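4 min read

Stivadine review: a gossip app that sorts rumor from fact, some of the time

I follow a lot of music gossip, mostly who is dating whom and which feud is a stunt to sell a single. Stivadine pulls those stories into one feed and puts a label on each: Confirmed, Denied or Talk. I used it every day in June on the paid plan.

Setup took a few minutes. You pick artists from a list of 1000 names, and the feed fills in from blogs, fan pages and the artists' own posts. I picked 47. Anyone smaller than a radio act was hard to find, and two rappers I like were missing.

The labels are the reason to pay. When a singer posted a love note to a label mate, the app kept it at Talk for two days while every blog I read called it a romance. It moved to Denied after her manager posted. I liked that restraint. On breakups it is slower, and one stayed at Confirmed long after the couple had shared a new video together. 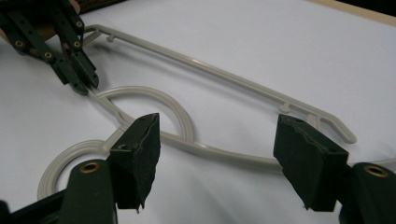
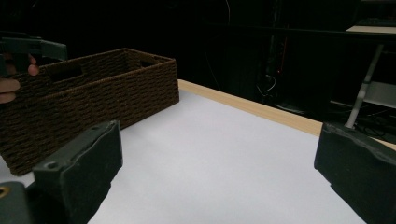
Alerts and ads

Alerts are too frequent at the default setting. I had 379 in the first week, many of them the same story from different blogs. Switching to "Confirmed only" fixed most of it. The paid plan has no banner ads, but sponsored posts for new singles still show up, marked in small gray type.

Search is weak. It ignores nicknames, and old stories drop out after a month.

Compared with Brorkov, which is free, Stivadine is calmer and easier to read. Brorkov has better photos and a livelier comment section. I'm keeping Stivadine for one more month, with alerts turned down.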